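Print this page | E-mail this page

Filed under: Tenant Guides > Repairs and Conditions > Using the Celeser Repairs Log

Section 4. Setting up your repairs log and making your first report

Read this section before you open the log for the first time. It was revised on 10 Jun 2025 by Mahlet Negash and Ansel Achterberg, who between them have sat with a good many tenants while the thing failed to load.

A word about what the log is. Celeser is a record-keeping tool. It stores what you tell it, puts a time on it and sends a copy to your landlord. It doesn't mend boilers. The leaflet that came with your tenancy pack says the log "puts tenants in control of their homes", and we would ask you to treat that sentence with caution. What it gives you is a dated record that the landlord can't easily claim never to have received. That is worth having, and it is the only thing we'll promise.

4.1 Before you start

You will need:

- your tenancy reference, printed on the first page of your agreement (Sukona House tenants: use the long number, as the short one is for the door entry system)
- a phone number or e-mail address that you check
- a list of what is wrong, room by room, on paper
- any letters or texts you've already had from the landlord about the same problems

Write the paper list first. The log closes itself if you leave it alone too long and it does not save a half-finished entry. We have asked for this to be changed and been told it is "on the roadmap". It was on the roadmap last September as well.

CAUTION: If there is a smell of gas, bare wiring, or water near electrics, do not use the log. Ring the emergency number on your agreement, or the gas emergency line if it's gas. Make the log entry afterwards.

4.2 Creating your account

1. Go to the tenant page and choose "New household".

2. Type in your tenancy reference without spaces or dashes. The page shows it with dashes in its own example and then refuses it if you copy that.

3. Enter the name on the agreement, spelled the way the agreement spells it. If the landlord has got your name wrong, use their wrong version for now and report the mistake under "Other". Yevdokiia Lysenko spent the better part of a month locked out over one missing letter.

4. Choose how you want to be contacted. Tick e-mail even if you'd sooner have texts. Texts vanish when you change your phone.

5. Untick "Share my experience with partners". It is ticked when you arrive. We've asked who the partners are and had two different answers, neither in writing.

6. Press "Confirm" once. The page may look as if it has done nothing. Wait for the e-mail.

NOTE: Joint tenants share one account. If you don't want the other person to see what you write, for whatever reason, speak to an adviser before signing up. Keep your own written record until you have.

4.3 Choosing the right category

The log offers five categories. The landlord's system decides how quickly to look at your report from the category and from nothing else, so far as we can tell. The box where you explain the problem is read later, by a person, if it's read at all.

- Heating and hot water. Includes radiators that come on in some rooms only.
- Damp and mould. Use this even if you have been told it is "condensation" or "lifestyle". You are reporting what is on the wall. You needn't diagnose it.
- Security. Front doors, ground-floor windows, broken communal locks.
- General repair. Everything from a dripping tap to a ceiling. Things sit here for a long time.
- Other. Avoid for repairs. We've not found anyone who can say where these go.

If a problem fits two categories, make two reports. A window that won't shut and has mould round it is a Security report and a Damp and mould report. You may get a message asking you to merge them. You don't have to.

4.4 Making a report

1. Choose the room. If several rooms are affected, start with the room somebody sleeps in.

2. Choose the category.

3. Write what is wrong. The box holds 600 characters and cuts the rest off without telling you. Put the plainest fact first: what it is, where it is, when you first noticed.

A weak entry: "Still having problems in the bedroom, please can someone look, I have called many times."

A stronger one: "Black mould on outside wall behind bed, first seen in September. Told the office by phone. No visit. Child sleeps in this room."

4. Say who is affected if anyone in the home is very young, elderly, pregnant or has a condition the problem makes worse. You don't need to give medical details here, and we would advise against it.

5. Add photographs if you have them. Up to 2 for each report, which isn't many. Take one from far enough back to show which wall it is and one close up. If you need to send more, open a further report and put the first report's number at the top.

6. Tick "I have read the self-help advice". You can't go on without it. Ticking it does not mean you agree that opening a window will solve the problem, whatever the visiting officer may say later.

7. Press "Send" and wait for the report number.

8. Copy the number on to your paper list straight away.

CAUTION: No number means no report. If you get a green tick but no number, do it again. Hamdia Fikre kept a tally for the tenants at Birhane Court and found that the green tick turned up whether the report had gone through or not.

4.5 What the landlord's messages mean

The log sends messages by itself. They're worded to sound as if something has happened.

"We have received your report." A computer has received it.

"Your report is being triaged." It has a category and is in a queue.

"An appointment has been raised." There isn't an appointment yet. You'll have one when there is a date and a half-day slot.

"Our contractor was unable to gain access." Somebody has recorded that you weren't in. If you were in, reply the same day saying so, and add anything that shows it. Coltetti, who do the heating work on most of the blocks, leave a card when they call. If there's no card, say that there was no card.

"This matter has been resolved." See 4.7.

4.6 Getting the room ready for a visit

You are expected to give reasonable access. You are not expected to empty your home. The appointment letter asks tenants to leave 100 cm clear in front of the affected area, and that is fair enough where you can manage it. In a one-room flat you may not be able to, and the letter doesn't say what happens then. Reply through the log before the visit and tell them.

1. Move small things: clothes, bedding, anything on a side table you would mind having knocked.

2. Leave heavy furniture where it is unless you have help. If it needs shifting, the contractor should send two people. Ask for this in writing.

3. Don't clean off mould before an inspection. If you've had to, for health reasons, photograph it first.

4. Unplug things near the work and keep cables off the floor where people will be walking.

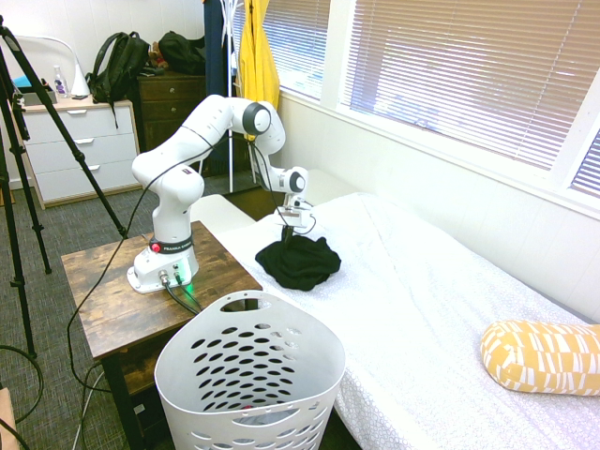

5. When they arrive, ask for a name and write it down with the time. Ask what they have been sent to do. Quite often it's something else.

6. Before they leave, ask what happens next and note the answer in their own words.

NOTE: You may have someone with you. It doesn't have to be an adviser. A neighbour who will sit quietly and listen is fine.

4.7 When a report is closed and the problem isn't fixed

Closed does not mean mended. Of the 230 closed reports our members have shown us, a fair share had been closed after a visit where someone looked at the problem and went away again. The landlord counts those as completed, and its published figures ought to be read with that in mind.

1. Do not start a new report. A new report starts the clock again from nothing.

2. Open the closed one and choose "I disagree". The link is small and sits at the bottom, under the satisfaction survey.

3. Skip the survey. Some tenants have filled it in to be polite about the worker who called, and had the score quoted back at them when they complained about the job.

4. Write what is still wrong, with today's photographs.

5. If you hear nothing by the date given in the reply, make a formal complaint using the letter in Section 6. Use the word "complaint". Anything softer may be logged as "feedback".

4.8 Keeping your own copy

Download your record at the end of every month. Choose "Export", then "Full history". The other choice, "Summary", leaves out everything the tenant wrote.

Keep the paper list too. Sakda Luangrath's history went missing when his block was moved to a different manager, and his case was rebuilt from a school exercise book with the report numbers down the margin.

If the export fails, take a photograph of each page on the screen and tell us which browser you were using. We pass these faults on. We can't say what is done with them.

Section 5 covers rent statements and service charges.

Print this page | E-mail this page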